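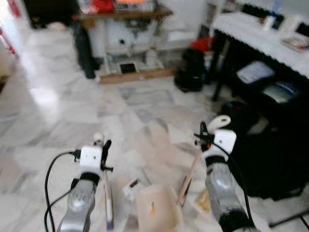 Writing off an unpaid invoice in the ledger

These steps apply to a business that reports on an accruals basis and is registered for GST. Cash-basis businesses have not brought the income to account and skip the write-off.

1. Run the aged receivables report and export it before changing anything.

2. Confirm the debt. Check the balance against the signed quote, any credit notes and the bank feed. Unallocated receipts are the usual cause of a false overdue balance.

3. File the evidence: reminders, the letter of demand, and any notice from a liquidator. A short minute stating why the debt is bad must be dated before the end of the income year. 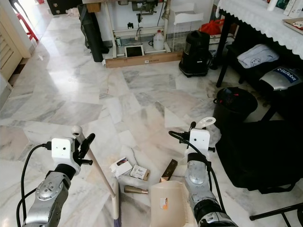 Issue 200 – page 10

4. Raise a credit note against the original invoice, dated the day of the decision. Do not delete or back-date the invoice. For an invoice of $3188 including GST, the entry is:

Dr Bad debts expense 2898.18
Dr GST collected 289.82
Cr Trade debtors 3188.00

5. If a provision already covers the debt, debit the provision in place of the expense. The tax deduction follows the write-off – the provision itself is not deductible.

6. Report the GST as a decreasing adjustment in the activity statement for that period.

7. If $400 is later recovered, enter it as bad debts recovered, with GST of $36.36.

Last checked September 2025

Comments (2)

Leanne Holroyd
Does step 4 work if part of the invoice was GST-free?

Dean Furnival
Yes, but split the credit note by tax code to match the invoice lines. The one-eleventh only applies to the taxable part.

Related
Setting credit limits for new accounts
Letter of demand: what to include
Reconciling the debtors control account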